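4.2. Base imponible y tratamiento de las existencias

La muestra definitiva comprende 296 empresas comerciales e industriales con obligación de zakat en el ejercicio considerado, seleccionadas a partir de un registro inicial de 3,442 declaraciones. Se excluyeron las entidades financieras, cuya base se determina por reglas propias, y las sociedades sin cuentas auditadas.

La base imponible se calculó por dos métodos. El primero, de activos netos, suma efectivo, cuentas por cobrar de cobro probable y existencias a valor de mercado, y deduce el pasivo corriente. El segundo, de fuentes de fondos, parte del patrimonio y de la deuda a largo plazo y resta el activo inmovilizado. En ambos casos se aplicó el tipo del 2,5 % sobre el año lunar. Cuando el ejercicio contable seguía el calendario solar, se empleó el ajuste habitual de 2,577 %.

Los dos métodos divergen sobre todo en el tratamiento de los bienes de equipo. La maquinaria y el utillaje destinados a la producción quedan exentos, mientras que los mismos artículos, en manos de un distribuidor, constituyen mercancía y tributan. En 106 empresas de la muestra la memoria anual no permitía separar ambas partidas. Para ellas se adoptó el criterio de Fedoruk (Inna Fedoruk, comunicación personal, 26 de febrero de 2021), que asigna el saldo dudoso según la rotación media del inventario en el sector.

La reclasificación modificó el signo de la diferencia entre métodos en 13 casos, todos ellos distribuidores con existencias de rotación lenta. Los grupos Wolletell y Dradwood presentan las desviaciones mayores; en Ogbonna el efecto se compensa con la provisión por deterioro. Excluidas estas tres observaciones, los coeficientes de la ecuación (3) conservan signo y significación.
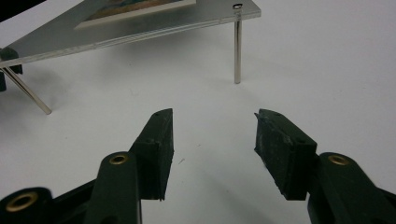 Figura 4. Pinza manual con dos dedos abiertos; brazo verde oscuro con almohadilla de goma negra.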